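Culteton Community Supper
Minutes of the planning meeting, 4/28/19
Filed under: Meetings & Minutes
3 min read

The meeting opened in the side room of the Kimen Street hall. The minutes of the last meeting were read and approved with one correction: the deposit for the hall is refundable up to two weeks before the supper, as stated in the signed agreement.

1. Date and hall
The hall is booked for the second Saturday in October. We have it from noon until ten. The kitchen is included, but the walk-in cooler is not, and the hall wants a separate form for that. The form was passed around and filled in at the meeting.

2. Menu
Two main dishes were agreed on, baked chicken and a bean stew. The stew will be made without meat stock so that more people can eat it. There was a long talk over rice or potatoes. Rice won by a show of hands. Desserts will be brought by households, same as last year. Anyone bringing a dish with nuts is asked to put a card next to it.

3. Bread
Ismail Bakery has offered 40 rolls at cost and will hold the price until the end of summer. Accepted. Pickup is on the morning of the supper — the bakery does not deliver on weekends.

4. Tickets
Ticket price stays at $6 for adults. Children under 4 eat free. A family ticket at $20 was proposed and passed, with one vote against. Tickets will be sold at the library desk and at the door. The suggestion to sell online was put off until next year.

5. Tables and linens
The hall's long tables will be used again. Paper covers tore last time and looked poor by the end of the evening, so it was agreed to go with white cloth. Wendex Rental has cloths in the right length and charges by the piece, washing included. Stains from candle wax are billed extra, so there will be no candles this year. Small jars of flowers were suggested in their place and agreed.
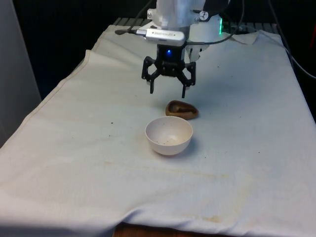 6. Parking
The lot behind the hall fills up early. The church across the street will be asked if we can use theirs after five. A sign is needed at the corner, as several people drove past the turn last year.

7. Cleanup
The hall must be swept and the trash taken out before ten. The signup sheet has gaps in the late shift. It will be posted again at the library. Dishes go back on the open shelves, not in the locked cupboard.

8. Other business
The coffee urn leaks at the tap. A new washer will be tried before money is spent on another urn. A request for live music was discussed, but no decision was made — it will be on the next agenda.

The meeting closed at 8:15. The next meeting is in the same room, and the time will be posted on the hall door.

Contact: leave a note at the Kimen Street hall office | © Culteton Community Supper | Back to top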